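The Case for the Plain Bucket

494 shares | 31 comments

Small rooms with wooden floors are usually cleaned with too much equipment. The typical kit now includes a spray mop, a charging dock, a caddy and a set of refills, and all of it has to be stored in the room it is meant to keep clear. My position is that one white plastic bucket, open at the top and light enough to carry by the rim, does most of this work better.

The argument starts with the floor. Herringbone has far more joints per square yard than straight planking, and the joints run in two directions. Grit collects in them. Any tool that pushes a wet pad along one axis will drag grit across half the boards. A cloth wrung out hard over a bucket can follow each board in turn, and the amount of water stays under the control of the person doing the wringing.
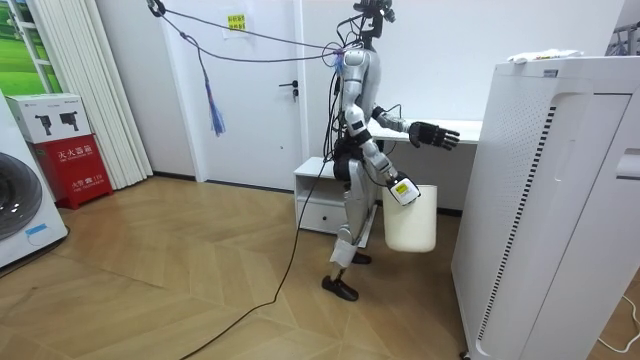
Storage is the second point. A tapered bucket takes up little floor and nests inside another of the same pattern. It can stand beside a desk between jobs and hold wastepaper. A caddy with molded compartments can only hold the bottles it was molded for – and those bottles get discontinued.

Roland Catterall, who manages the rental units at Mellor, disagrees with me on handles. He considers a bucket without a good handle a defect. I accept this for a full load. For a third of a load, which is all a small room needs, the rim is a sound grip and keeps the weight close to the leg.

There is a fair objection concerning cables. Rooms used for desk work have cords on the floor, and an open vessel of water near a cord is a poor arrangement. The answer is procedural: unplug, lift the cord, wipe, let the boards dry, put it back. A spray mop user should be doing the same and generally does not.

I also object to the price of refills. In February I added up my receipts for the Skultano system and stopped at 200 dollars. The bucket has needed no parts. It scratches, and the scratches hold dirt, so it should be scrubbed inside now and then and replaced when the rim splits.

31 comments | Share this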